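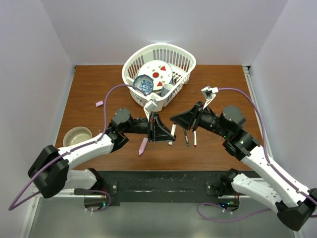
Fig. 4. Basket at the back of the table, loaded with plate, bowl and cup. Markers not yet put away.

Section 3: Loading the Table Basket

If you followed Section 2, your Stonent basket is snapped together and rinsed, and you're ready for the fun part (well, I think it's fun!). I've been setting these up on craft-and-snack tables for a long time now, and most of the grumbling I hear comes from people who drop everything in any old way and then can't get the bowl out without lifting the plate. So take it slow the first time. After that you'll do it without looking.

Before you start

Pick a table with a wall behind it if you can. I like the basket near the back, around the middle, so the front stays open for drawing or sorting or whatever else goes on there. Mine sits on a plain brown tabletop and it doesn't slide much, but if your table is slick, put the rubber feet on first (they're in the little Inskip bag with the spare clips).

Steps

1. Set the basket down and press on each corner. If it rocks, one of the clips underneath isn't all the way in. Push until it clicks.

2. Plate first, always. Stand it up toward the back and let it lean a little. Patterned side facing you is how I do it, just so I can tell at a glance whose it is.

3. Bowl next, in front of the plate and tipped on its side, over to the left. A small one is best here. It's fine if it covers part of the plate.

4. Cup or mug goes to the right of the bowl, down low. Don't jam it. You want to be able to get a finger in between.

5. Give the whole thing a gentle nudge. If the plate walks forward, slide the bowl in closer to hold it.

CAUTION: Don't hang a full-size dinner plate over the side. The slats bend, and once they've bent they stay that way. The limit printed in the Datadier parts sheet is 95 ounces for the whole load, and I'd stay well under it.

NOTE: Bigger bowls don't belong in this basket. Leave those on the table or put them back in the cupboard.

Now the small stuff

6. Pick up the markers and pens last. They roll, so I gather them one at a time and check that every cap is on before it goes anywhere. Give each cap a good squeeze.

7. Erasers and crayons go in a cup of their own. They leave crumbs and smears on anything you eat from, and I learned that with a cereal bowl.

8. Tape can stay flat on the table off to one side. It'll stay put!

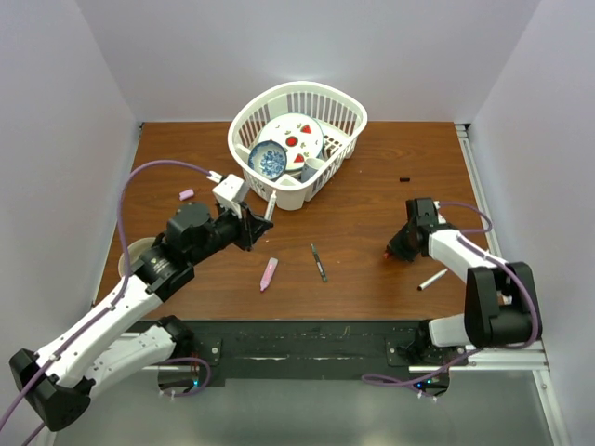 Lionel Ashworth wrote in to say that he does the whole thing backward, pens before dishes, because wet plates drip on the markers while you're still fussing with the bowl. He also gives his mug 30 minutes on a towel before it goes in.

I tried it his way on a Sunday and it's a perfectly good way to go, especially if you're loading straight from the sink. If your dishes are already dry, stick with my order. With his, do steps 6 through 8 first and then come back to step 2.

Wipe under the basket once a week and pop the clips off for a rinse when they get sticky. Replacement clips are part 133, and the color choices are listed in Section 4.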